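Search this site Enter keyword Go

How to clear a desk before the Christmas break

Quick one, writing this between jobs. You want about an hour, a bin bag, a damp cloth and 3 boxes. Shoe boxes are fine. Mine came from Gladys Cuervo, who buys a lot of boots.

Step 1. Everything off. Yes everything. Put it on the floor on an old sheet. Don't sort while you lift — you'll stop to read a letter from October and that's the morning gone.

Step 2. Wipe down. Warm water, drop of washing up liquid. Ink marks need a bit of surgical spirit on cotton wool, try a hidden corner first. Dry it properly or paper sticks.

Step 3. Label the boxes. Keep, Move, Go. Keep is only for things you've used in the last 10 days. Be strict. Move is for stuff that belongs in another room (mugs, scissors, somebody's glove). Go is bin, recycling or charity. 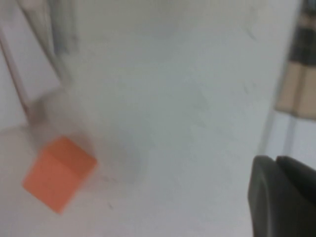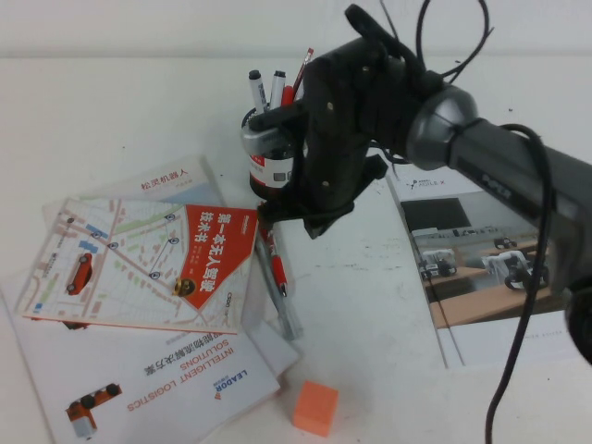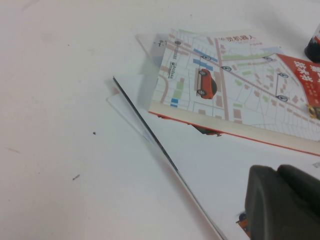 Small things and paper on white tabletops.

Nallosex Home Notes, Issue 8, page 3

Step 4. Pens. Scribble test on the back of an envelope, one go each. Dry ones out. Keep a handful, not the lot. Ulises Grajales told me he had pens from a bank that shut years ago and I beleive him.

Step 5. Paper. Worst bit. Leave it till last or you'll never finish. Bills and anything with a reference number go in one folder, newest at the front. Old leaflets and maps: if you'd look it up on your phone now, out it goes. Shred anything with your bank details. No shredder? Tear it up small and mix it in with the teabags.

Step 6. Put back the Keep box. Things you reach for every day on the side of your writing hand. Lamp on the other side so you're not working in your own shadow. Leave the middle clear.

Step 7. Empty the Move box the same day. Walk round the house with it. If it sits in the hall overnight it will sit there till spring.

Cables — tie them with a bit of string or a bread bag clip, label the plug end. Masking tape and biro does teh job.

Drawers are a seperate page, will get to it after new year.

Updated 14 December 2023

Related
Drying shelves in a small kitchen
Fixing a sticking drawer with candle wax
Nina's coat hook rail
Storing wrapping paper flat
Cleaning a keyboard without taking it apart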